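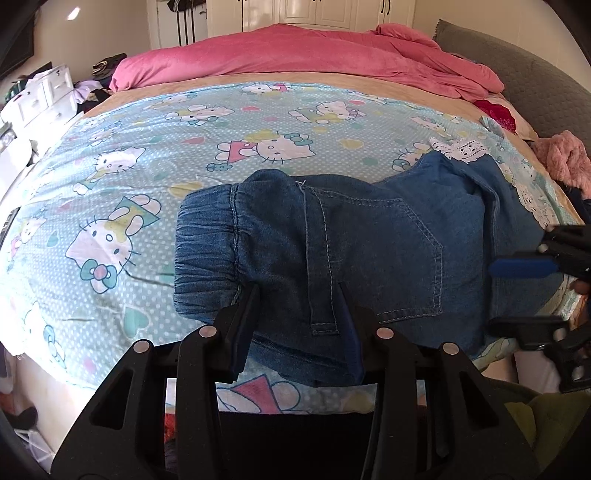 Blue jeans with a ribbed ankle cuff, folded on a bed.

Do cold-wash settings save what they claim?

Sundeck's August flyer says washing everything cold will cut a household's power bill "dramatically." Plenty of you forwarded it to us. We have doubts.

The flyer's big number is 503 kilowatt-hours saved a year. Read the small print and you find it assumes 557 loads, all of them switched from the hottest setting. Who washes 557 loads a year on hot? Most readers who write to this newsletter already use warm or cold for nearly everything, denim included, so the saving has mostly been made.

Then there is the detergent. Sundeck would like you to buy its cold-water liquid, which at the Larano store costs 2 dollars more per bottle than the plain Jununetti powder. The flyer leaves that out of the sums. It also has nothing to say about the dryer, and in a house like mine that's where I'd look first.

Cold is fine for jeans. Turn them inside out, skip the softener, hang them up. For greasy work clothes and sheets after a stomach bug I'm staying with hot until I see a test that wasn't paid for by the people selling the bottle. I've asked Sundeck for theirs. No reply so far.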